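厨房台面的若干道理，兼论篮子

家里东西越收越多，这件事我研究了很多年，结论是收纳用品本身就占了三分之一。以下各条都是自己试出来的，试错的费用我已经付过，大家可以免费拿走。

一、水果不要洗了再放

买回来就洗，看着勤快，第二天你会发现草莓长了胡子。水果表面一旦沾水，又没有擦到彻底干，霉菌就当你是请客。正确的做法很懒：买回来，挑出磕坏的先吃掉，其余的原样放着，吃之前再洗。葡萄例外一点，可以用剪刀带着一小截梗剪下来，别用手揪，揪下来的葡萄屁股上有个洞，汁水从那里往外跑，隔天就塌了。

桃子要单层放。桃子这种水果，两个挨着就要打架，压在下面的那个总是先认输。硬桃子在室温下放软，软了再进冰箱，顺序反过来就得到一个又冷又绵、没有味道的东西，吃起来像湿棉花。香蕉单独挂着，离谁都远一点，它熟得快，还要拉着别人一起熟。猕猴桃太硬倒是可以去找它作伴，塞进一个纸袋，两三天就能用勺子挖。

二、篮子比盆好

我以前用一只很漂亮的瓷盆装水果，Vaver 牌的，厚得可以防身。问题是盆底不透气，橘子底下永远有一个是绿的，而且永远是你最后才翻到的那个。后来换成编的篮子，四面通风，轻，挪起来一只手就够。篮子要挑浅一点、口敞一点的，深篮子等于一口井，掉到井底的东西只有搬家时才见得到天日。

篮子底下垫一张厨房纸，每周换一次。不要垫布，布会吸汁，吸了你也不会洗，我知道的。

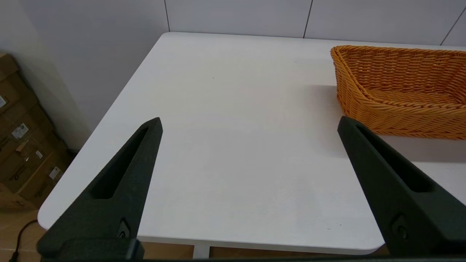
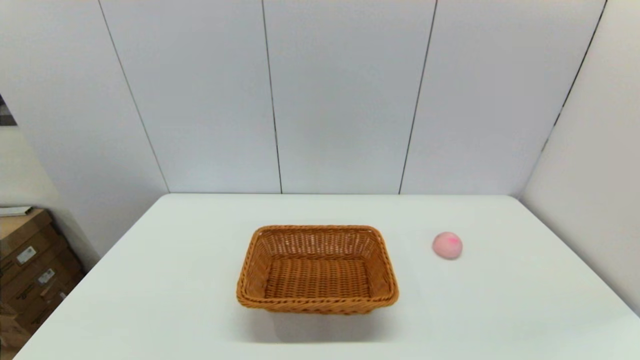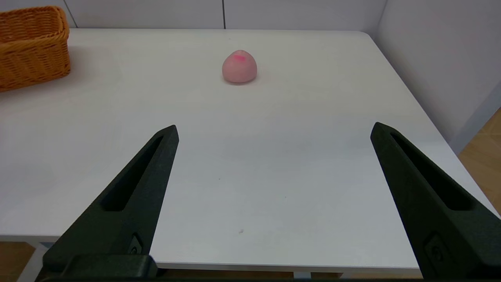
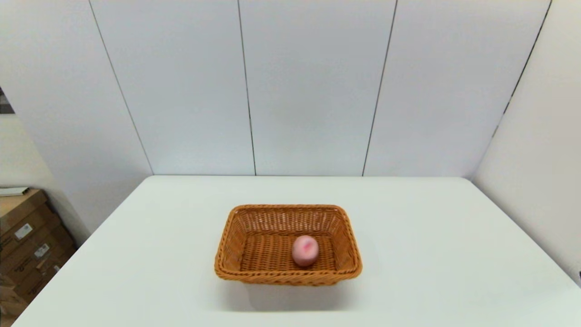

编织的东西怕两样：一是油，二是灰。所以不要放在灶台边上，哪怕那里看起来空着。灶台边的空地是陷阱，炒三个月菜，篮子缝里就能刮出一层可以当胶水用的物质。已经落到这步田地的，用旧牙刷蘸小苏打水顺着纹路刷，别横着刷，横着刷会起毛。刷完倒扣在阴凉处晾，不要晒。天然的藤条晒久了会脆，一捏就断；仿藤的晒久了会褪色，褪得还不匀，像得了什么病。

三、白台面的日常

选白台面的人，一般是在样板间里选的，样板间里没有人煮咖喱。既然已经选了，就认命，然后记住下面几条。

姜黄、咖喱、红酒、火龙果，洒了马上擦，别说“等我吃完这口”。黄印子已经留下的，先用洗洁精加温水擦一遍，再把小苏打调成糊敷上去，盖一层保鲜膜，晚上九点敷，第二天早上揭。揭完用软布打圈擦，清水过两遍。石材台面别用醋，也别用柠檬，网上那些切半个柠檬满台子蹭的，蹭的是人家的台面。

铅笔印用橡皮。圆珠笔印用一点酒精，棉签点着擦，先在角落试。茶杯圈最好对付，小苏打糊糊擦几下就没了，所以我对茶杯圈一向宽容。

百洁布的绿色那面请从台面上退休。它的确擦得干净，顺便把光泽也擦掉，留下一片细细的划痕，以后专门藏脏东西。你每擦一次，就更需要再擦一次，做百洁布生意的人大概很满意。

四、瓷砖缝

墙上贴白瓷砖，缝是灰是白，决定了你周末有没有空。我家的缝原来是白的，后来自己有了主意。

清缝的办法试过很多，最省钱的还是过碳酸钠，也就是彩漂粉的主要成分。一勺粉，加60度左右的热水调成稀糊，刷进缝里，等二十来分钟，再用硬一点的刷子刷掉。戴手套，开窗，千万别跟84消毒液或者洁厕灵混在一起，想看化学反应可以去看科普节目。油特别重的墙面，先喷去油剂，纸巾贴上去敷一会儿，油软了再擦，省一半力气，剩下一半力气可以用来后悔没早点擦。

刷完干透，拿一截白蜡烛沿着缝来回划几道，再用干布擦掉多余的蜡。这招能管几个月，水和油都不那么容易钻进去。灶台正后方不要涂蜡，那里热，蜡会化下来，你就得到了一个新项目。

五、关于桌上不放东西

杂志上说，台面空着，心就静。我照做过一回，把东西全收进柜子，心静了一个下午，晚饭时找盐找了很久。后来折中：每天要用的留在外面，装在一个托盘里，擦桌子时整盘端走；每周用一次的进抽屉；一年用一次的，比如那台 Dursun 华夫饼机，送给比你乐观的人。

托盘有多大，外面就只能放多少东西，满了要进一样就得出一样。这条规矩在我家已经执行得很严格，只是托盘换过两次，一次比一次大。

六、几件零碎

抽屉发涩，用肥皂头在滑轨上蹭两下，木头滑轨特别灵。金属滑轨别蹭肥皂，会积灰，用一点缝纫机油。

密封罐打不开，盖子朝下在热水里站半分钟，再用橡皮筋箍一圈拧。我还买过一个 Jamitano 开罐器，29块，功能和橡皮筋一样，就是收起来占一个抽屉格。

保鲜膜找不到头，放冰箱冷冻室十分钟再找。找不到的话，至少你凉快了一会儿。

柜子里有味道，放一小碗没用过的干咖啡渣，先摊在烤盘上烘干了再放。湿的放进去，一周后你会收获一碗毛茸茸的东西，味道倒是确实变了。

菜板分生熟，拿指甲油在侧面点个点，红的切肉，别的颜色切菜。点在侧面，别点在板面上，这句话我本来以为不用写。

抹布每晚搓干净挂起来，不要团在水龙头后面。团着的抹布到早上会有自己的气味和脾气，拿它擦过的桌子，闻起来比没擦还脏。实在有味了，加一勺过碳酸钠用热水泡着，泡到水凉，捞出来正常洗。泡过两回还有味的那块，就让它去擦自行车。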